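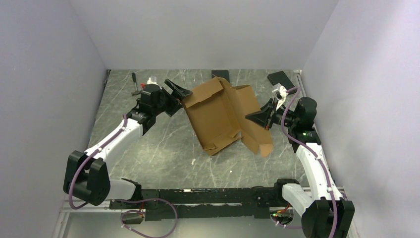 About Pusus

Pusus makes a two-armed robot kit that sits on a bench and folds boxes. We are aware that people can fold boxes. We have met some of them, mostly in the last week of September, and they didn't look happy about it.

The kit is called Tranby. You get two arms on a shared rail, a gripper for each and enough purple cable to be going on with. It handles ordinary brown cardboard, the sort with tabs that never quite go where the drawing says. One arm takes a flap, the other leans on a panel, and the box is talked round between them.

Orysia Fedoruk started the firm in a unit on Rultgate after packing 170 orders of tea towels by hand and swearing at most of them. There are 5 of us now. Her first machine, Chornovol, folded 2 boxes and then its own cable. It lives on a shelf by the kettle, where new starters are introduced to it.

What we sell

Tranby comes as a kit you build yourself, or built and set up by us at your bench. Send us a stack of your flat boxes first. We try them here and tell you if they're a bad fit, and some are: glossy card slides about, and very small cartons are quicker by hand.

Tranby is slower than a good packer. It doesn't mind box 3613 any more than box one, though, and it has never asked us to change the radio station.

Visits to Rultgate are by appointment. Bring a box.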